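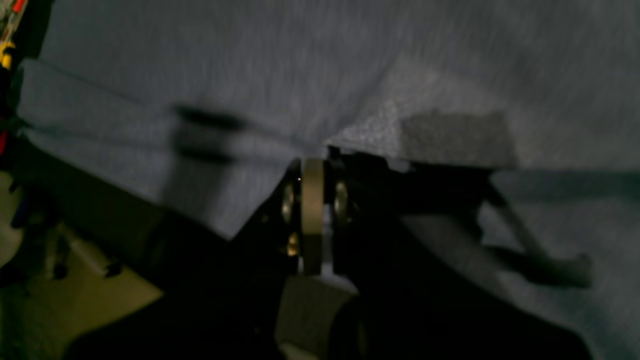

Lint and pilling on heathered gray knit, what do you do about it?

I have been sewing for the house for a couple of years, mostly cushion covers and throws, and I keep having trouble with one kind of fabric. It is a mid-weight knit from Flasten, sold for upholstery and blankets. Mine is the blue-gray one, with that fine speckle all through it. In a fold it goes from a light gray to a cooler bluish gray, so you can't judge the color from one spot, and the creases show as clear lines across it. I want to make a throw for the couch and two covers from the same piece. My last throw in this fabric pilled within a month and the fold lines never came out. Do you prewash it? Do you steam it? Do you store it folded or rolled?

Posted by hemline_dot, 16 November 2022

tallow44 wrote:

Prewash, always. Cold water, gentle cycle, then dry flat. I lost 2 inches in length on a Flasten knit the first time I washed it, and that was after I had already hemmed it. Now everything goes through the machine before I cut.

For the creases, hang it over a shower rod overnight with the bathroom door shut after somebody has had a hot shower. Most of them drop out.

quiltbarn wrote:

I don't agree on machine washing. The machine is what starts the pilling. The drum rubs the fabric against itself and the short fibers come up. I soak mine in the tub with a little wool wash, press the water out with towels and lay it on a rack. Takes two days to dry in winter. No pills on the last blanket and it has been on a bed since May.

tallow44 wrote:

A blanket on a bed doesn't get sat on. Couch throws pill where people sit, whatever you did before you cut.

quiltbarn wrote:

Sure, but you can start with fewer loose fibers or more of them.

nine_yards wrote:

What is the fiber content? That matters more than the washing. If it's a polyester and acrylic mix it will pill no matter what, and the pills hang on because the fiber is strong. Wool pills at first and then they shave off and mostly stop.

hemline_dot wrote:

The label on the bolt said 80 percent polyester, the rest viscose. I didn't look at it closely when I bought the first piece. This one is the same.

nine_yards wrote:

Then I would plan on shaving it a few times a year. I use the Manik shaver with the wide head. Go slow and keep the cloth flat on a table, because it will cut a hole if there is a fold under it. I know that from a cardigan.

Also, check the rub count on the shop page if they give one. Anything sold for upholstery should have it. Mine said 2,000 on one fabric and I sent it back. That is fine for a decorative cushion but too low for a couch.

porchlight_k wrote:

Rub count doesn't tell you about pilling, it tells you when it wears through. They are separate tests. I have a chair in a very tough fabric from Apaza that looks fuzzy all over and will probably outlive me.

nine_yards wrote:

Fair point. I still wouldn't put a 2,000 fabric on a couch.

porchlight_k wrote:

No, me neither.

On storage, roll it. Ask the shop for an empty cardboard tube, they usually throw them out. If you have to fold, refold it every few weeks along different lines. For creases that are already in, use a steam iron held just off the surface and a clean cotton cloth in between. Don't press down on polyester or you get a shiny patch and you can't fix that.

tallow44 wrote:

Agree about the shiny patch. Test on a corner first.

hemline_dot wrote:

OK. I cut a test square off the end and I'll soak it the way quiltbarn does, and put a second square in the machine. Then I can measure both. Does anybody line their throws? I was thinking a plain cotton on the back so it doesn't rub on the couch fabric.

quiltbarn wrote:

I line them. Wash the cotton first too, separately, or it shrinks later and the whole thing puckers. Quilt the two layers together in a few places or the knit will sag away from the backing.

porchlight_k wrote:

I wouldn't line it. It gets stiff and you lose the drape. A Dramia brushed knit is already soft on both sides and I just bind the edges.

hemline_dot wrote:

I'll line one of the covers and leave the throw plain for now. Squares are soaking tonight, I'll post the measurements when they're dry.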